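Section 4. Installing and Maintaining Route Signs and Counters

Druver Regional Cycle Network
Route Keeper's Manual, revised 2025-04-13

4.1 Scope of this section

This section sets out how route keepers install, check and replace the signs and counting posts on the Druver network. It applies to all signed routes between Conden and Berchtold, including the riverside link and the former railway path. It does not apply to signs on state highways, which remain the responsibility of the highway department and may not be moved, cleaned or covered by route keepers.

Route keepers should read Section 3 (Working Safely Beside a Road) before carrying out any of the steps below. Work on a road shoulder requires a second person at all times.

4.2 Types of sign

The network uses four types of sign.

Direction sign. A rectangular panel with a route number, an arrow and up to two place names. Placed before a turn.

Confirmation sign. A small square panel with the route number only. Placed after a turn so that riders know they have made the correct choice.

Distance sign. A rectangular panel listing towns and the miles remaining to each. Placed at the start of a route and at the exit from each town.

Temporary sign. A yellow panel used for detours. Temporary signs are issued for a fixed period and must be returned to the depot at Berchtold when that period ends.

Note: Older confirmation signs on the riverside link carry the former numbering. These remain valid until replaced. Do not cover the old number with tape or paint.

4.3 Before installing a sign

1. Confirm that you hold a placement sheet for the location. The sheet gives the post number, the sign type and the side of the road on which the sign is to stand.

2. Visit the location by bicycle, in the direction of travel the sign is intended to serve. A position that looks clear on foot may be hidden by a hedge or parked vehicles when approached at riding speed.

3. Measure the distance from the proposed position to the turn. A direction sign should stand 70 feet before the turn on level ground. On a descent, the distance is increased to 200 feet.

4. Check that no existing sign, mailbox or utility box stands in front of the position.

5. If the position on the placement sheet cannot be used, stop. Mark the sheet "Not possible", write the reason, and return it to the network office. Do not choose another position on your own authority - the landowner's permission covers the listed position only.

Caution: Never dig for a new post without a utility clearance number written on the placement sheet. A verbal clearance is not sufficient.

4.4 Fixing a sign to an existing post

1. Clean the post with a dry cloth. Remove any staples, cable ties or loose paint at the height where the clamps will sit.

2. Open both clamps and slide them onto the channel at the back of the panel. The bolt heads face away from traffic.

3. Hold the panel against the post with its lower edge at least seven feet above the path. Where the post stands away from the path and no one can walk beneath the panel, five feet is acceptable.

4. Close the upper clamp and tighten it by hand. Close the lower clamp in the same way.

5. Turn the panel to face approaching riders. The arrow must point along the route as the rider will see it. At a skewed junction, ask the second person to stand at the distance given in 4.3 and confirm the reading.

6. Tighten both bolts with the wrench supplied. Stop when the clamp no longer moves under firm hand pressure. Overtightening will bend the channel.

7. Press the post number sticker onto the back of the panel, lower left corner.

8. Photograph the front of the sign, the back of the sign and the view from the approach. Attach all three photographs to the placement sheet.

Note: Post 62, at the north end of the Lunavora bridge, is a listed structure. Signs are fixed to it with padded straps and never with clamps. Contact the network office for the straps.

4.5 Yearly inspection

Each keeper inspects every sign on the assigned route once a year. The inspection takes place in May, when leaves are out and hidden signs can be identified.

1. Ride the route in one direction and note each sign against the route list. Then ride it in the opposite direction. Both directions must be inspected, as the signs for each are separate.

2. At each sign, check that the panel is present, faces the correct way, can be read from the approach and is firmly fixed.

3. Enter one of the following codes on the list: G (good), C (needs cleaning), T (turned), V (hidden by vegetation), D (damaged) or M (missing).

4. Correct signs coded C or T during the visit where it is safe to do so. Leave the original code on the list and add the word "fixed".

5. For signs coded V, light growth may be cut back with hand shears. Branches thicker than a thumb, and any growth rooted on private land, must be reported instead.

6. For signs coded D or M, complete a replacement request (Form 2575) and send it with the route list.

Caution: Do not stand on a bicycle, a guardrail or a vehicle to reach a panel. If a sign cannot be reached from the ground, report it. The depot will send a crew with a ladder.

Where a sign at a major junction is missing, telephone the network office the same day. Do not wait until the inspection is complete. A temporary sign will normally be in place within two working days.

4.6 Counting posts

Counting posts record the number of bicycles passing a fixed point. They are used in reports to the counties and in requests for path funding, and it is important that gaps in the record be kept short.

To check a counting post:

1. Open the cover with the three-sided key. Keep the key on its cord.

2. Press the gray button once. The display shows the battery level, followed by the running total.

3. Copy both figures onto the counter card. Do not round the total.

4. Ask the second person to ride past the post once at normal speed. The total should rise by one. If it does not, repeat the pass. If it still does not rise, write "no count" on the card and close the cover.

5. If the battery level is shown as LOW, replace both batteries together. Remove the old batteries from the site.

6. Wipe the rubber seal, close the cover and turn the key until it stops.

Note: The running total is kept in memory when the batteries are removed. Do not press the reset button inside the cover. If it has been pressed by mistake, write the time on the card and inform the office.

Counters set into the path surface are checked by the depot only. Keepers should report cracks, standing water or loose material over the loop.
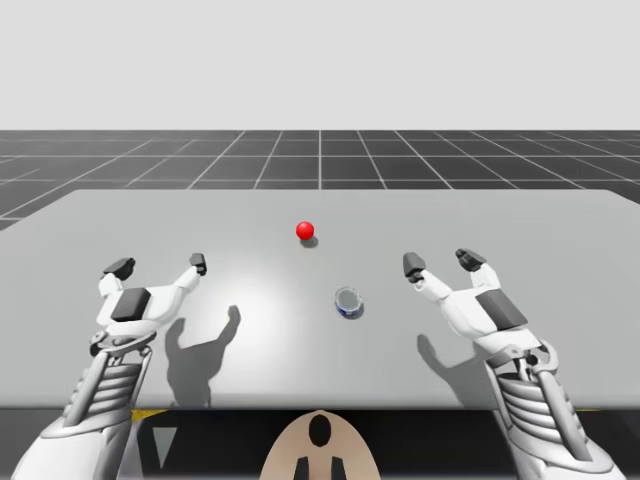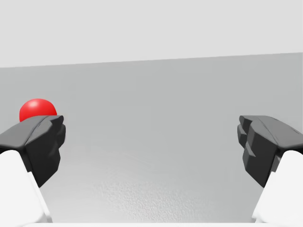

4.7 Returning materials and records

1. Send completed route lists, counter cards and replacement requests to the network office at Conden. Paper and scanned copies are both accepted. A scanned copy must show the whole page, including the signature line.

2. Return unused clamps, panels and temporary signs to the depot at Berchtold. Panels should be carried flat with a sheet of cardboard between them.

3. Damaged panels must also be returned, even where only a part remains. Tie a label to the panel showing the post number.

4. Claim travel costs on the separate expense form. Costs for a second person may be claimed on the same form - one line for each person.

Keepers who expect to be away during the inspection period should inform the office in advance so that the route can be assigned to a neighboring keeper. A route that goes without inspection for two years in succession is withdrawn from the printed map until it has been ridden and listed again.

4.8 Contacts for this section

Sign placement, permissions and landowner questions: Consuelo Barajas, Network Office, Conden.

Counting posts, keys and batteries: Meifang Pan, Berchtold Depot.

Urgent reports of missing signs at major junctions should be made by telephone to the network office. Outside office hours, leave a message giving the route number, the post number and the direction of travel. For hazards on the path surface, see Section 5.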